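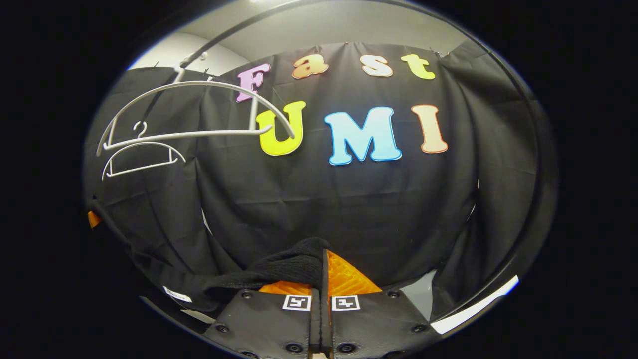

Hanger corner, hand-held gripper with the orange pads, black knit in the fingers.

Notebook, Honemport shared workshop
Wednesday, April 5, 2023

Worked on the hand-held gripper at the hanger corner, evening only. Apinya Rungrueang had the bench until six so I started late.

Pads. The orange pads are the second print of this shape. Same crosshatch infill as before, left open on the outside so the cloth has something to catch on. The left one is still the low wedge and the right one the tall triangle. I wanted to know if the uneven pair holds a thick fold better than two wedges do. With the black knit it does, as long as I take the fold from below. If I come in from the side the cloth rides up the tall pad and slips out when I lift.

Markers. Stuck new ones on both fingers, near the top. Had to redo the right one because I put it on over dust. The tracking script finds both of them with the fingers closed. With the fingers fully open it drops the left marker now and then, and I think that's lens distortion near the rim and not the print. Check against the calibration file from December before changing anything.

Bolts. Two on the left finger had worked loose again. Tightened by hand and put threadlock on those two only. The rest are as they were.

Takes. Recorded 15 with the black knit. Each one starts with the garment in the fingers and ends with it over the larger white hanger. Kept 12. The other three are bad for the same reason: I turned my wrist too early and the fold caught on the end of the hanger. Running total is 762, all objects included. Target is still 3,000, so at this rate we need more evenings or more hands.

Black on black is a problem. The knit gets lost against the curtain in places and I can only pick out its edge where the light catches the fuzz. I moved the lamp closer and it helped a little. Before the next round I'd like to try a gray sweater, same weight, and see if the replay on the arm gets any better. We shouldn't take the curtain down, the earlier takes all have it and the letters give the camera something to hold on to up high.

Hangers. The small one swings into the big one whenever I bump the rail. Try a clip on the hook to stop it sliding. Don't use the clips that hold up the curtain, last time it sagged on one side and we lost an evening.

Arm side. Ran the Undemov controller with last week's policy for a few minutes. It reached the hanger and stopped short, same as before. Log is in the Gokaser folder under today's date. Haven't looked at it yet.

To do
Reprint left pad, slightly taller, keep the wedge angle
Ask Sandoval if the longer bolts came in
Gray sweater, same start position
Clip for the small hanger
Apinya: can you rerun the calibration with the fingers open? Board is in the drawer under the printer.

Packed up at 9:40. Battery for the camera is on the charger.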